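Moving Your Data to a New Fivano Phone

Lucrezia Dal Bello
6 min read

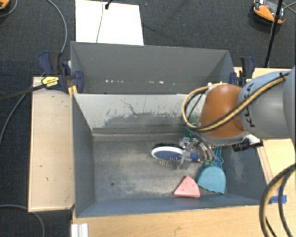 Set-up on a Fivano phone has two parts: pairing the new phone with the old one, and copying data between them. The pairing part takes a few minutes. The copying part depends on how much you have stored and on whether you use a cable or a wireless connection. A cable is faster. Connect it so that it lies slack between the two phones, with a wide loop like the one the yellow-tan and black cable makes beside the arm's orange-brown joint cover, and keep any tight bend away from the plug. The steps in this section apply to phones running Plellis 23 or later. For earlier versions, update first (see "Before you begin," step 2).

BEFORE YOU BEGIN

1. Charge both phones to at least half. The transfer will not start below this level unless the new phone is connected to a charger.
2. On the old phone, open Settings > System > Software version. If the version shown is lower than Plellis 23, select Update and wait for the phone to restart.
3. Check the storage used on the old phone under Settings > Storage. The new phone must have more free space than this figure. Installed system files are not counted.
4. Turn off any VPN on both phones.
5. If you use the Hamdan authenticator app, export your codes to a file or write down your recovery keys. Codes are not copied by the transfer.

CAUTION: Do not erase the old phone until you have finished "Checking the transfer" below. Erased data cannot be recovered from the new phone.

PAIRING THE PHONES

1. Turn on the new phone. Select your language and region.
2. Connect to a Wi-Fi network. Both phones must use the same network, including when you use a cable.
3. On the new phone, select Copy from another phone. A four-digit code appears.
4. On the old phone, open Settings > Accounts > Move to new phone.
5. Enter the code and select Pair. The code expires after 200 seconds. If it expires, select New code and repeat this step.
6. Confirm that the name of the old phone appears on the new phone's screen. If a different name appears, select Cancel on both phones and start again from step 3.

Note: Networks in hotels, offices and schools often block phones from seeing each other. Use a home network or a hotspot from a third phone.

COPYING OVER A CABLE

1. Connect the phones with a USB-C to USB-C data cable. Some charging cables carry power only and will not work.
2. On the old phone, select Allow when asked to share data.
3. On the new phone, select the items to copy. Contacts, messages and call history are selected by default. Photos, videos, music and app data are not.
4. Select Start. Leave both phones unlocked.
5. When Copy complete appears, remove the cable from the new phone first.

CAUTION: If the cable is pulled out during copying, the new phone keeps only complete files. Reconnect the cable and select Resume. Do not select Start over unless Resume fails, as this deletes everything copied so far.

COPYING WITHOUT A CABLE

1. Place the phones next to each other on a flat surface.
2. On the new phone, select Wireless copy, then select the items to copy.
3. Select Start. Calls received on the old phone will pause the transfer. It resumes when the call ends.

Note: Wireless copy handles up to 2000 files in one batch. Larger collections are divided into batches automatically, and the progress bar returns to zero at the start of each one. This is normal.

MOVING AN eSIM

The eSIM is moved separately, after the copy is complete.

1. On the new phone, open Settings > Mobile network > Add eSIM.
2. Select Move from nearby phone and confirm on the old phone.
3. Wait for the carrier name to appear in the status bar. The old phone loses service at this point.

If your carrier does not support moving an eSIM between phones, the message "Contact your carrier" appears. Request a new activation code and enter it under Add eSIM > Enter code manually.

CHECKING THE TRANSFER

1. Open Contacts and compare the total with the old phone.
2. Open Photos and scroll to the oldest item. Thumbnails may stay gray while the index is being rebuilt.
3. Open each banking or payment app and sign in again. Saved cards are removed during transfer.
4. Pair watches and earphones again. The Dustow watch must be reset before it will accept a new phone.

ERROR 2397

Error 2397 means that the new phone ran out of space during copying. Delete unwanted files from the new phone or clear Videos from the list of items, then select Resume. If the error returns with free space available, restart both phones and pair them again.

Last updated 7 December 2023

14 comments · 38 shares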